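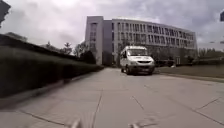 Shared roadway on the institutional grounds, with a van facing the robot.

Shared Paths Operating Code: progress report to the Etholm Fund

Reporting period: second half of the grant, to the end of September

Where we are

The draft code has reached version 2, and we're very happy with it! When we applied to Etholm we promised a set of working rules for small ground robots on mixed pedestrian and service routes, written so that a site manager with no robotics background could pick it up and use it. We now have a document of that kind, tested against 467 logged encounters, and two sites are running to it day to day: the Besik grounds and the covered walkways at Dama.

The code has lost a lot of weight since the last report. The version you saw then had a separate chapter for each class of user (walkers, cyclists, delivery drivers, grounds staff) and people kept flipping between chapters to find out who had priority. Drivers in particular told us they read their own page and stopped. We've reorganised it by place instead. There is one sheet for roadways, one for open paved areas, one for narrow paths and one for crossings, and each sheet covers everyone you might meet there. It sounds like a small editorial change, but it has made training noticeably shorter and the questions we get afterwards are much better ones.

Rules for roadways

The roadway sheet is the one we'd call finished. Its main points are:

The robot gives way to every motor vehicle, moving or stopped, unless the driver has got out and is clear of the cab.

An approaching vehicle is treated as moving until the robot has had it in steady view long enough to judge otherwise. A van seen front-on gives very little sideways movement to measure, and our early logs had a fair few cases where the software called one stationary too soon.

The robot keeps to the edge on the side away from the vehicle's path. Where a hedge or raised curb leaves no way off the road, it stops close in and holds.

Reversing is allowed for a short distance only, and only with the rear sensors reporting clear.

The holding rule took the most discussion. Our engineers liked the idea of a robot that politely shuffles out of the way. The drivers at Besik were firm that they didn't want it to shuffle at all. A machine that has stopped is something they can steer around, and a machine that's still making up its mind is a nuisance. We went with the drivers, and the logs from the following weeks bear them out: fewer horn taps, fewer full stops by vehicles, and shorter waits for the robot as well.

Rules for open paved areas

Plazas have turned out to be the most interesting part of the whole project. On a road everyone more or less agrees which way the traffic runs. Once the paving opens out there are no lanes, people cut corners, and things get parked or stacked wherever there's room for them.
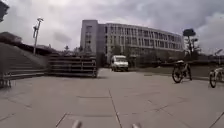

We ask operators to walk any open area before a first run and mark four things on the site plan: the foot of every flight of steps, any seating or stored structure standing on the paving, the places where bikes get left, and the point where the paving meets a vehicle route. Each of these gets its own buffer in the robot's map, and the sheet gives a default width that the site can make larger but can't shrink without a written assessment.

Steps get the widest buffer. People coming down are watching their feet, and they tend to carry on in a straight line for a few paces once they reach the bottom. Ascending flights are also easy to treat as a simple wall in the mapping software, which is fine for avoiding a collision and no help at all in predicting where a person will appear. The code now requires the whole bottom edge to be marked as an entry point, with the robot slowing along its full length.

Parked bikes were a late addition and a good one. A bike presents a thin outline from the front, and handlebars and baskets stick out well above the height where low sensors do their best work. Version 2 asks for a clearance check at handlebar height as well as at wheel height. It also says that a bike with a person beside it counts as a person who is about to move off. We had some lively debate over that wording and we think it's worth keeping.

Slab paving deserves a mention too. Long joints can look to a camera like painted lines, and one of our older navigation builds had a habit of lining itself up with them. It's fixed in the current build, and the pre-run checklist now includes a short diagonal crossing of the joints so that operators can spot the behaviour if it ever comes back.

Testing and training

All 467 encounters have been coded against the draft rules by two readers working separately, then compared. An encounter is any case where a person or vehicle came inside the robot's slow zone. The comparison showed us which rules were ambiguous, as the readers kept disagreeing on the same handful of clauses. Most of those have been rewritten. The clause on groups ("two or more people moving together") is still giving trouble and we'd like more data before we settle it.

There were no contacts with people or vehicles in the reporting period. There were two contacts with fixed objects, both at walking pace or slower, both with a low curb at Dama. The incident notes are attached, along with the change to the curb setting that followed.

Operator training now runs as a morning in the classroom and an afternoon outdoors. The outdoor half is what people talk about afterwards. Trainees take turns as the walker, the driver and the operator, and there is something wonderful about watching an operator play the walker and realize how close the old default distance felt! We widened that distance after the second session.

Budget

Spending is on plan apart from one line. Printing and weatherproofing the site sheets came in under, and we ask permission to move the remaining $4,000 to translation. Grounds crews at both sites have asked for the sheets in more languages, and we'd much rather have them read in the shed than filed in the office. A revised table is included with this report.

Next steps

Bodnár has agreed to be our third site and will start with the roadway sheet alone. Their routes include a steep service lane, so we'll be drafting a gradient rule with them from scratch. We're also looking forward to winter running, when snowbanks will narrow the paths and hide the curbs that the present rules lean on so heavily.

The open questions we'd welcome your advisers' comments on are the group clause, the default width beside steps, and whether the code should say anything about night operation in this version or leave it for the next. Comments received before the Bodnár start-up can still go into the printed sheets.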